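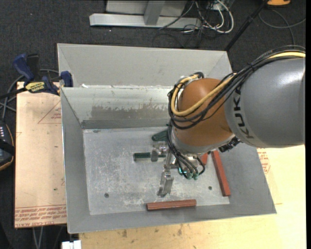
Can a student team get a bin-picking cell working in one summer if none of them has programmed an industrial arm before? Ours managed the picking part by the second month, and the placing part is still being argued about.

Notebook, August 2018

Long entry, because I skipped the last few and Wayne has started leaving blank pages with my name on them.

Big news first: the new pick planner ran through a full set without anyone touching the stop button. 83 attempts, all logged, all in the shared folder under "narby_run". I haven't gone through the failures properly yet but I watched most of them live and they are much more boring than they were in May, which I'm thrilled about. Back then every failure was different. Now it's the same couple of things over and over, and that means we can fix them!

What changed since the last entry:

Vitória rewrote the part that decides where to grab. The old version looked for the highest point in the bin and went straight for it, fine when the blocks are piled up and hopeless when there are only a few left lying flat. Hers fits a long box to each piece and picks a spot near the middle, then checks whether both fingers have room to get down on either side. If they don't, it turns the wrist and tries again. It's slower by a bit. I don't care, it's lovely to watch.

She named it Prirar. I asked what it stood for and she said it doesn't.

Wayne redid the tool frame calibration after I pointed out (a little smugly, sorry Wayne) that we were always landing long on the same side. He was right that it wasn't his math. The number had been typed into the pendant with two digits swapped, and the handwriting it was copied from is mine. So that's me told. The corrected values are taped inside the front cover of this notebook AND saved in the config. If you change one, change the other.

Bin notes, for whoever sets up next:

We're sticking with the sheet-metal bins with the sloping sides. The slopes help a lot – pieces slide down toward the floor, and the wrist gets more clearance than it would against straight walls. The downside is shine. The depth camera hates the bare metal, and the far wall gives us holes in the point cloud nearly every time. Vitória wants to spray the insides matte. I'd like to try masking the walls out in software first, as we know exactly where they are, provided the bins stay put.

On the subject of bins staying put: the bar clamp goes on at the corner where the two bins meet. Snug it, then push on the bin with your hand, then snug it again. A small shift at the rim doesn't look like much, but all our wall positions are measured from that corner, and I lost an entire afternoon to a bin that had crept.

Also please put the acrylic sheet back alongside once you're set up. Leave the paper on. It's for the light cover and I don't want it scratched before we cut it.

Scratches on the bin floor: Bergeron asked about these when they stopped in. Every one of them is a lesson. The floor height in the planner is a hard limit now, and the fingers stop 2 mm above it. Flat pieces are still reachable with that gap, but only if the fingers come down straight.

Failure types I noticed, in the order they annoyed me:

Block right up against a wall. There's no room for the outer finger, so the planner skips it, then skips it again, forever. It needs a nudge move. Vitória has one sketched out that comes in with the fingers closed and drags the piece toward the middle. I want to try it tomorrow.

Two blocks side by side read as one wide block. The box fit comes out too wide for the gripper and it gives up. Color would split them when they're different colors. When they match, I have no good idea yet.

Hoses in the way of the camera. Depending on how the wrist is turned, the hoses and cables swing over part of the bin and hide whatever is underneath. For now we back the arm all the way out before each new image. It costs time but the pictures are clean. Wayne thinks we could reroute the bundle and get some of that back. Maybe. I like that bundle, it has survived everything we've done to it.

Speeds: still capped at the class limit. We have permission to go up one step once we've got a clean log with the door interlock tests written down, signed, dated, all of that. I'll do the write-up. Somebody please read it before it goes in, my last one had the wrong robot serial on it.

Data so far: 1596 labeled images. The target from the course handout is 3000 by the time we present, so we're past halfway and the labeling tool has stopped crashing (thank you Vitória, again). If everyone does a short session whenever the arm is idle we'll be fine. Please label partly hidden blocks too! Mark the bit you can see and tick "occluded". The first batch left them out and the planner learned to pretend they didn't exist.

For the Rurnaten demo, they'd like pick and place from one bin into the one behind it, mixed pieces, no sorting. I said yes before asking anyone. The picking I'm confident about. For placing, Wayne wants to set each piece down gently and I want to let go a little above the floor and move on. We're going to test both with the same pieces and the same starting pile. Loser sweeps.

To do:
– mask far wall, compare hole size before and after
– nudge move, slow, hand on the stop
– new finger pads, ask the shop if they have the softer stuff
– second teach pendant cable tie, the old one is fraying
– rename the log files, "final_final_b" is not a name
– interlock write-up (me)

Wayne added in pencil: check the pneumatic pressure before a long run and write it at the top of the page. Fine, good, starting next entry.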